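Wooden floor

A wooden floor is any floor whose walking surface is made of wood, whether the boards are nailed over beams, glued to a slab, or simply clicked together and left to rest on whatever lies below. It is one of the oldest kinds of indoor flooring still in everyday use, and one of the few that people will go to great trouble to uncover, repair and bring back after decades under carpet. Wooden floors can be plain or wonderfully elaborate, and the same few ideas (keep it flat, keep it dry, let it move) run through nearly all of them.

Contents
1 Terms
2 History
3 Types
4 Wood and moisture
5 Laying
6 Sanding and finishing
7 Sound
8 Care
9 The Gokcombe floors
10 See also

Terms

Builders use "floorboards" for long, fairly wide planks that often carry weight between beams, and "strip flooring" for narrower pieces laid over something solid. "Parquet" covers short pieces set in a pattern. The layer underneath is the subfloor, and the beams holding that up are joists. In older books "deal" means softwood boards, usually pine or fir, and a "deal floor" was the ordinary floor of an ordinary house.

The long edges of modern boards are usually shaped so that a thin tongue on one fits a groove in the next. Boards without this shaping are called square-edged or butt-jointed, and they are the ones that let a draft through in winter and swallow hairpins all year round.

History

Early houses in much of the world had floors of beaten earth, sometimes hardened with clay or ash and strewn with rushes or straw. Wood came in first where there was an upper story to hold up. The boards were split or sawn by hand from large trees, which is why really old planks can be so splendidly wide and so uneven, tapering from one end to the other like the trunk they came from. Carpenters laid them head to tail so the tapers canceled out.

Hand sawing was slow work. In the classic saw pit, one worker stood on top of the log and guided the cut while the other stood below, pulling down and taking all the sawdust in the face. Water-powered and later steam-powered mills changed this completely, and planing machines in the nineteenth century made it possible to turn out smooth boards of one width and one thickness with the tongue and groove already cut. It's hard to overstate what a difference that made! A tight, level floor had been a luxury, and within a couple of generations it was something a row house could have.

Patterned floors have their own history. Parquet spread through the palaces and great houses of Europe in the seventeenth century, partly as a replacement for marble, which was heavy and had to be washed so often that the beams below suffered. The large square panels laid at Versailles gave their name to a pattern that is still made today. Herringbone and chevron, both built from short straight pieces, proved cheaper and tougher, and they went on to fill apartments, schools and dance halls.

Sheet flooring and wall-to-wall carpet pushed wood out of fashion in many countries after the middle of the twentieth century. A great many good floors were covered over and forgotten, and the fact that they were covered is often what saved them.

Types

Solid wood floors are made of one piece of timber all the way through. They can be sanded many times and may last for centuries, but they swell and shrink more than any other kind.

Engineered wood floors have a top layer of real hardwood glued to a base of other wood layers, with the grain of each layer running across the one below. This crossed construction is a lovely bit of thinking: each layer holds its neighbors still, so the board stays flatter and can be used over heated floors where solid wood would struggle. How often it can be sanded depends on the thickness of the top layer.

End-grain block floors are made of short chunks stood upright, so that feet and wheels press on the ends of the fibers. They are very hard-wearing and surprisingly kind to the legs. Old factories and workshops used them, and some streets were once paved the same way.

Laminate and vinyl planks printed with a wood pattern are usually treated as separate products, although shops tend to sell them side by side.

Wood and moisture

Wood takes in water from damp air and gives it up again to dry air, for as long as it exists. A board hardly changes in length as it does so, but it changes noticeably in width. This one fact explains most of what happens in a wooden floor. Gaps open in the heating season and close in summer. A floor laid too tightly in dry weather may lift off its base in a wet spell, sometimes into a ridge high enough to trip over. 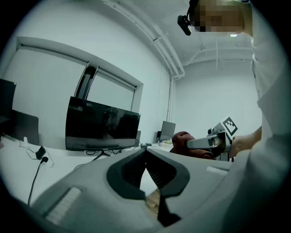 How a board moves also depends on how it was cut from the log. Quarter-sawn boards, in which the growth rings stand nearly upright, change less in width and tend to stay flat. Plain-sawn boards, with the rings lying flatter, are cheaper and show the big flame-shaped grain that many people love, but they are more likely to cup. Cupping means that the edges rise above the middle, and it usually points to more moisture below the floor than above it. The opposite shape, crowning, often appears when a cupped floor is sanded flat too soon and then dries out underneath.

For these reasons boards are normally stored in the room where they will be laid until their moisture content has settled. Floor layers check with a meter and leave an expansion gap along every wall, hidden later by the baseboard.

Laying

Traditional boards are nailed straight down into the joists through the face, with two nails at each crossing. Tongue-and-groove boards are more often nailed at an angle through the tongue, so the next board hides the nail heads. On concrete, strips and blocks are glued, once with hot tar-like mastics and now mostly with flexible adhesives. Floating floors are fixed to each other only and lie loose on a thin underlay.

The direction of the boards matters too. Over bare joists there is no choice, as the boards must run across them. Over a solid subfloor, layers often run the boards along the longest wall or toward the main window, where light skims down the seams and makes them less noticeable. Herringbone is started from a center line snapped in chalk, and a good layer will spend a whole morning on that line alone.

Sanding and finishing

An old floor is sanded in stages, from coarse paper to fine. Nails are punched below the surface first, since a single raised nail will tear a belt to ribbons. A drum or belt machine does the open floor, a smaller edging machine works along the walls, and corners are scraped by hand.

Finishes fall into two broad families. Varnishes and lacquers form a film on top of the wood. They resist spills well, but once worn through they generally call for a full resanding. Oils and waxes soak in or sit very thinly on the surface. They mark more easily and ask for more attention, and in return a worn patch can be repaired by itself. Soap finishes, common on pale floors in Scandinavia, belong with this second group and give a soft, silky surface that is a pleasure under bare feet.

Sound

Squeaks come from movement: a board rubbing against a nail, against its neighbor, or against a joist that has shrunk away beneath it. Screws, thin wedges or a dusting of powdered talc in the seam will quiet many of them. In Kyoto, Nijo Castle is famous for its "nightingale floors," corridors that chirp as people walk over them.

Musicians and dancers have strong opinions on floors, and for good reason. A sprung floor, laid on crossed battens or pads, gives slightly under a landing and returns some of the push.

Care

Grit does more harm than shoes. Sweeping, a good mat at the door and felt under chair legs prevent most scratches. Mops should be well wrung out, and steam cleaners are best kept away from wood entirely. Sunlight changes color over time, darkening cherry and bleaching walnut, so rugs are worth moving now and then.

The Gokcombe floors

The small town of Gokcombe has an unusually full set of early machine-made pine floors, most of them cut at the Furnar mill. Local historian Serpil Ekinci traced the boards through the mill's order books, which list deliveries by street and house. The mill sold its planks in three grades, and the cheapest, full of tight knots, has worn the best of all. Knots are harder than the wood around them, and on the stairs of the old schoolhouse they now stand up like pebbles.

Restorer Volker Rothe relaid the schoolhouse's main room using 90 boards saved from a demolished warehouse, keeping the original cut nails wherever they could be straightened. The room reopened on September 1, 2024. A guide to the floors by Hatice Akbulut covers 30 buildings and includes rubbings of the saw marks on the undersides, where the mill never bothered to plane.

See also

Floor joist
Herringbone pattern
Parquetry
Saw pit
Subfloor
Wood finishing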